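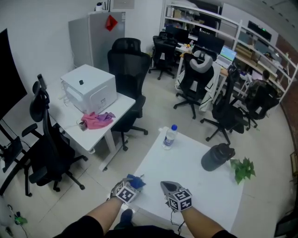

Black mesh office chairs at a white desk.

Dinoten Gamage Mesh Task Chair Review: Is It Worth $350?

Reviewed by Montserrat Soler
April 17, 2023
Filed under: Office Seating

Dinoten would like you to believe that the Gamage is a $1600 chair that happens to cost $350. It says so on the product page, it says so on the box, and it says so again on a card tucked under the seat pad. I have been sitting in one since last July and I don't believe it. I also don't think it's a bad chair, and if the card had left it at that I would have started this review in a better mood.

I bought mine from Curnstead at full price. Dinoten did not send it and has not seen this review.

Putting it together

The box is heavy and the handholds are punched so close to the edge that one of mine tore on the stairs. Inside you get the base, casters, gas cylinder, seat, back, two arms and a bag of bolts in two lengths that are hard to tell apart. The instructions are drawings only. Step 4 shows the arms going on before the back, and if you do that you can't get the hex key onto the lower back bolts. Take the arms off again, do the back, put the arms on. Allow an hour and wear shoes, as I dropped the cylinder.

The hex key is soft. Use your own.

The mesh

Mesh is where cheap chairs usually give themselves away. The back of the Gamage is fine. It's tight, a little scratchy through a thin shirt, and after nine months it has not bagged out in any spot I can find. The seat is another matter. It has a hard plastic rim at the front with a strip of foam over it, and the foam was flat by the end of the second month. If your feet don't rest fully on the floor you will feel that rim on the backs of your legs by lunch. I'm 5'4" and I ended up with a footrest I hadn't planned on buying.

People say mesh is cooler than foam. It is, for your back. In winter that works against you, and I now keep a sweater at my desk.

"Adaptive lumbar"

This is the feature the whole ad campaign hangs on. It's a curved piece of plastic on a spring. Lean on it and it gives; sit up and it comes back. There is no tension setting. The height moves through 3 clicks, and the top click puts it somewhere under my shoulder blades, so I can't imagine who that one is for.

My colleague Ehsan Bajwa is over six feet and likes the lumbar piece a lot. He borrowed the chair for a week and gave it back with some reluctance. I think that tells you who it was designed around.

Arms

They go up and down, forward and back, and they turn inward. They also do all of that when you don't want them to. Push yourself up to stand and the pads slide forward under your hands. There's no lock. I wrote to Dinoten and was told this is "free-glide motion." The height setting does hold, I'll give it that.

Recline and tilt

Better than I expected. The tension knob is under the seat on the right and takes a lot of turning, but there is a real difference between loose and firm. It locks upright and at two other angles. The recline was silent until February, when it began to creak, and a bit of silicone spray on the pivot has kept it quiet so far.

The casters are hard nylon. Fine on carpet, loud on wood, and they picked up enough hair and thread that I had to pull one off and clean it with tweezers.

The 3000-hour claim

Dinoten says the chair is "tested to 3000 hours of sitting." I asked what the test was, who ran it and how much weight was on the seat. I got a link back to the product page. At a full-time desk job, 3000 hours is under two years. For a chair sold on how long it will last, that's an odd number to brag about, and the foam strip didn't get anywhere near it.

The warranty covers the base and cylinder. It leaves out mesh, foam, arm pads and casters, in other words most of what wears.

Compared with the Bratau

The Bratau is the other chair at Curnstead in this price range. It has a plain foam seat, fewer adjustments and arms that stay put. I tried it in the store for twenty minutes, so take this for what it's worth, but the front edge of the seat was much kinder. It looks dull. I would probably buy it over the Gamage today.

Good: firm mesh back, decent recline, height range suits tall people.
Bad: hard front rim, sliding arms, thin warranty, noisy casters.

Rating: 3 out of 5. Wait for a sale, and sit in it with your own shoes on before you pay.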